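FOR IMMEDIATE RELEASE

Narnley workshop opens its big table for Clear the Bench evenings

Sign up now for Tuesday nights at Rillitz, starting in December

NARNLEY: Okay, so I've never written one of these before, and Heledd Ifans has told me the news goes in the first paragraph. The news is that Rillitz, our shared workshop in Hughes Yard, is starting a weekly evening called Clear the Bench. You bring the bag, drawer, shoebox or coat pocket full of little bits you've been meaning to sort through, you get a stretch of the big table and a cup, and for one hour we all sort. Then there's soup!

My name is Gwenllian Morris and I run the front desk, the sign-up sheet and (since the spring) the soup.

The idea came out of our own mess. We have one long pale butcher-block table that everybody loves and everybody leaves things on. Bits of orange, bits of green, things with holes in them, things that plainly belong to something else. I used to sweep it all into a tray at closing and put the tray on the shelf, and then we had a shelf of trays. When the shelf got full I started on the windowsill. You can picture how that went.

So one evening I tipped a tray out and gave myself an hour by the kitchen timer, with one paper cup for small stuff worth keeping. I got further in that hour than I had in months of glaring at the shelf. Mali Pugh wandered over and started on the next tray without being asked, and by the time the timer went off we had a heap to throw out and a very short list of arguments about what the green things were. We did it again the next week. People started bringing trays from home.

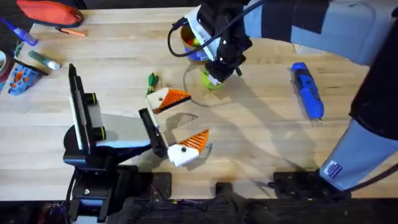 Murdo Sutherland thinks a cup is far too generous and that anyone who can't name a part in five seconds should put it straight in the trash. He has said so every week, with hand gestures, and he has also gone home every week with a pocketful of parts he couldn't name. We've agreed to let him have his own corner of the table where the five-second rule applies. You're welcome to sit there if you're feeling brave.

How the evening goes

Doors open at 6:30, and you can claim your spot at the table then. Sorting begins at 7 and lasts 60 minutes. We have room for 8 people a night and that is a firm number, as I found out when we squeezed in a few extra and someone's button collection ended up in someone else's hinges.

Tip everything out. I know it's tempting to pick through the bag from the top, but you'll only find the same spool of thread over and over. Spread it flat, one layer if you can, and give yourself enough bare wood to move things from one side to the other.

Pull the big things first. Tools, blocks of foam, anything with a cord or a handle. They take up most of the room and they're the easiest to decide on, so you get a nice quick win, and then you can see what's hiding behind them. Foam goes in its own stack toward the back. It weighs nothing and it will travel if you leave it near an elbow.

Next, the medium stuff: rings, washers, spacers, caps, small blocks, whatever you've got that's too big for the cup to be polite about. Line them up where you can see them. If two of them go together, put them together and stop worrying about it.

Then the small stuff, and this is where the cup comes in. We use plain round ones and I don't think you need anything fancier. Mix the colors all you like. I tried one cup per color for a while and all I got was a row of cups with one sad thing in each.
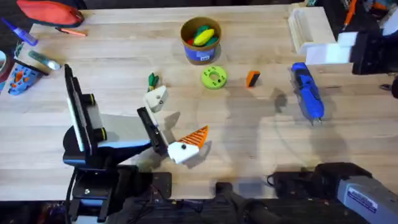 On the worktable: the tan cup with its blue band, a lime-green ring, a small orange block, white foam and a blue hot glue gun.

About glue guns, while I'm on the subject. A glue gun gets its own patch of table, away from the foam, and it stays there until whoever plugged it in has unplugged it and given it time to cool. Please don't toss one in your bag on the way out, however late you're running. If you're bringing your own, bring the stand too, or borrow one of ours from the hook by the sink.

What to bring (and what to leave home)

Good things to bring would be craft odds and ends, toy parts, printed plastic pieces, sewing bits, that drawer of hardware from three apartments ago, fake leaves and greenery from old centerpieces, school project leftovers, board game pieces. Elis Dafis came with a cookie tin of curtain hooks and had a wonderful time.

Please leave home anything wet, anything with a blade that won't fold or cover, loose batteries, and paint. I'd also ask you to skip glitter. We've had glitter. It's still with us.

You don't need to bring containers. A cup comes with your place, along with a Nirier card, the little folded tag we've been making in the print corner. You write what's in the cup on the outside of the card and the date you'll let it go on the inside, then fold it over the rim. Mine all say June on the inside. We'll see how I feel in June.

The Nirier cards are also on sale at the desk, by the way, in packs of 17. I wanted twenty and the sheet we cut them from had other plans.

What happens to what you don't keep

There's a swap shelf by the door, and anything clean and usable can go on it. Anyone at the evening can take from it, and whatever's left goes into the workshop's own parts drawers. Broken plastic goes in the gray bin. Metal goes in the bucket, and a friend of Heledd's picks the bucket up when it gets too heavy for me to push with one foot.

I asked Mali what she'd tell someone coming for the first time, and her advice was to bring less than you think. "One bag," she said. "I brought four and I spent the whole hour being scared of the other three."

She's right about that. I've watched people do a single shoebox in the hour and go home pleased as anything, and I've watched people with a car full of crates never get past the first one. The crates can come next week! We'll be open next week.

A word about the ring of stuff in the middle

After the big things are gone and the cup is filling up, there's always a little scatter left in the middle of the table that doesn't want to go anywhere. Every person has one. Mine is usually a ring off something and a couple of clips. What we do is pick up each thing, one at a time, hold it up and say out loud what it is, or what you think it is. Somebody else at the table very often knows. That's how I learned that a thing I'd been keeping as a napkin ring was a spacer from a lamp, and it's how the lamp got its spacer back.

If no one can tell, it goes in the cup and gets the benefit of the doubt. (Except in Murdo's corner.)

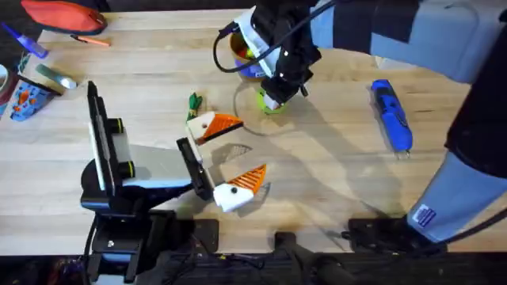 Lime-green piece just above the tabletop, with the round container close behind it.

Cost, kids and getting in

A place is $10 for the evening, and that covers your cup, your card and your soup. If that's a stretch, tell me at the desk or in an email and we'll sort it out quietly. Kids are very welcome with a grownup and they share the grownup's spot on the table. They're often better at this than we are. A nine-year-old did a whole tray of mine in the time it took me to find my glasses.

The workshop is on the ground floor, with a ramp on the yard side. Ring the bell marked Rillitz, and ring it twice if you hear music. There are chairs and stools both, and one end of the table has good knee room for wheelchairs, so let me know if you'd like me to hold that end for you.

Parking in Hughes Yard is free after six. Please don't block the bakery's side door, as they load early and they have been very patient with us.

The soup changes weekly. Lentil is most likely. Bread is whatever the bakery has left over, and I'll happily take requests for anything that can be made in one large pot.

Sign up at the desk any day we're open, or write to me through the contact page on the Rillitz website with "Clear the Bench" in the subject line so it doesn't get lost with the heating bills. Tell me roughly what you're bringing and whether you'd like a chair or a stool. If a night is full I'll put you at the top of the list for the next one.

Reporters and local newsletter people: you're welcome at any session, and you can interview anyone who has stopped sorting. Elis will talk to you about curtain hooks for as long as you can stand there.

Contact: Gwenllian Morris, front desk, Rillitz, Hughes Yard, Narnley

###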